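Home | News | Projects | Events | Archive | Subscribe

March
By the Travivby newsletter desk

Living room sessions begin at the Hurgate house

The home tasks group at Travivby has moved its teaching work out of the lab and into the furnished house on Hurgate. The first round covers the living room only. Operators are guiding the robot through short household jobs by remote control, and each run is saved with the wrist camera view, the arm positions and the commands the operator sent.

The task list for the room has 29 entries. Most are small: pull a tissue from a box, straighten a throw pillow, move a light object from one end of the coffee table to the other. Each entry is repeated from several starting points so that the robot does not learn a single path and nothing else. The group has saved 325 runs so far and kept nearly all of them. Runs are dropped when the connection stalls or when the operator has to stop and start over.

Two ways of teaching are being compared. In the first, the operator sits in the next room with a pair of hand controllers and works from the camera views. In the second, the operator stands beside the robot and moves the arm by hand while the motors are set to give way. Hand guiding is easier to learn, and new operators are comfortable with it after 15 minutes or so of practice. Its drawback is that the operator's own arm often ends up in the camera view, and those parts have to be marked afterward. Remote control takes longer to pick up but leaves a cleaner record.

Low furniture has been the main difficulty. Operators tend to come down too steeply over a coffee table, and a polished top gives them a second set of edges to look at. The current advice is to slow down for the last few inches and approach from the side when there is room. Soft things such as cushions need a wider opening than people expect.

The Bergeron team will use the saved runs to train the first living room model. Its earlier model was taught on 37 bench tasks and will serve as the comparison. Bukside has asked for the same task list so it can repeat the work in a second house with different furniture.

Operators signing up for the next round should finish the controller practice first. Sessions start at 9:30 a.m. and run until noon. 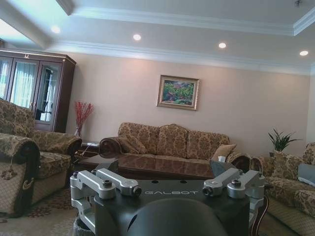 Does an operator need a programming background to teach the robot this way?

No programming is needed for either method. A new operator learns the controls, practices a few simple reaches and then works through the task list with someone experienced in the room. Checking the saved runs and training the model are handled separately.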